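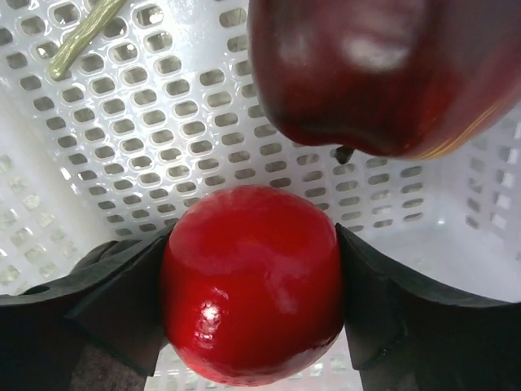
Kendra Doucette wants to know why shops bother wrapping things that already come with a skin. Fair question, and it's more or less the whole session, so start there.

**Food storage and packaging, session 2. Notes to go with the slides**

(Slides are up. Reading is the Manau chapter, skip the bit on tins, we did tins in July.)

### What packaging is for

- keeps stuff in (soup, rice, anything loose)
- keeps stuff out: dirt, fingers, flies
- slows down drying
- changes the air round the food, sometimes on purpose, often by accident
- carries the label, the price, the date
- sells the thing. Don't forget this one, it drives more decisions than the rest of the list

A skin does the first few of those pretty well. It doesn't do labels or barcodes. Loose produce has to be weighed or keyed in at the till, and the shop pays somebody for that time. So part of the answer to Kendra is wages.

### Breathing

Fruit and veg are still alive after picking. They take in oxygen, give off carbon dioxide, water and a bit of heat. Faster breathing = shorter life, as a rule. Peas, sweetcorn, asparagus: fast. Onions, potatoes: slow. Cold slows all of it down. Cold does more than any film or bag will, and if you remember one thing for the exam remember that.

Exceptions. Bananas hate the fridge, skins go grey. Cucumbers go pitted and watery if kept very cold for long. Basil goes black. These come from warm places and the cells get damaged, we call it chilling injury. Not the same as freezing!! People mix these up every year.

### Ethylene

A gas. Ripening fruit makes it and other fruit reacts to it. Apples, pears, bananas, tomatoes and avocados make plenty. Lettuce, broccoli, cucumber and carrots don't make much but suffer from it (yellow leaves, bitter carrots). Citrus makes hardly any, and a lemon next to an apple won't come to much harm for a few days.

Practical upshot: closed bag = gas builds up. Good if you want a hard avocado to soften, bad if there's a lettuce in with it. Paper bag does the same job and lets moisture out, which is why the old advice says paper.

### Water

Most of what we call "going off" in the first few days is just water loss. Carrot goes bendy, apple skin wrinkles. Not unsafe, just sad. Bendy carrots come back in cold water, try it at home.

Bags stop drying but then the water sits on the inside and you get mould. Hence holes. How many holes and how big is a proper design question and depends on the crop, the temperature and how long it's in the lorry. Look at a bag of salad, then a bag of potatoes and compare.
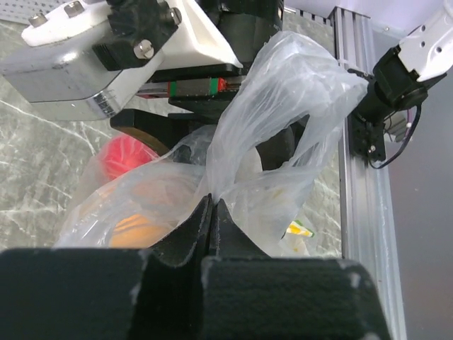
Dale Thibodeau wrote on the course page that his gran kept everything in knotted bags on a cold stone floor and never threw a thing out, so how can a closed bag be so bad? Well, it isn't bad as such. Cold floor, bought little and often, ate it quickly. The bag had very little time to do any harm. Put the same bag in a warm kitchen for a week and tell me how you get on.

### Dates

Use by = safety. Best before = quality. Different things. Meat, fish, ready meals carry a use by. Bread, crisps, tins carry best before. A lot of whole fresh produce needs no date at all and some shops have taken them off again.

Does taking the date off cut waste? See the Softić survey in the reading: 2,000 households, diaries kept for a fortnight, 34 per cent of those who binned fresh food put "past its date" as the main reason. Problems with it:

- people fill in diaries badly, esp. at weekends
- "past its date" is an easy thing to tick, sounds better than "forgot it was there"
- the survey didn't ask if anyone had looked at the food or smelt it first

So use it, but say what's wrong with it. Marks for that.

### Bag v. no bag, the argument

For wrapping: less damage, less handling, longer life for cucumbers and soft fruit. For loose: buy what you need, less plastic, you can see what you're getting. Both sides pick the crop that suits them. Always ask wich crop, what temperature, how long. An answer about cucumbers tells you next to nothing about onions.

Thin film is also a pain to recycle. It tangles in the sorting machines, gets dirty, weighs nothing so isn't worth much. More on that when we do waste.

### To do

1. Read Manau, then Softić. In that order, Softić makes no sense cold.
2. Pick one crop. One page: how fast it breathes, ethylene yes/no, chilling injury yes/no, best packing and why.
3. Harpreet Li and Jocelyn Cormier are swapping seminar slots, check the list on the door.

Pages to me by email please, not under the office door, the cleaner binned teh last lot.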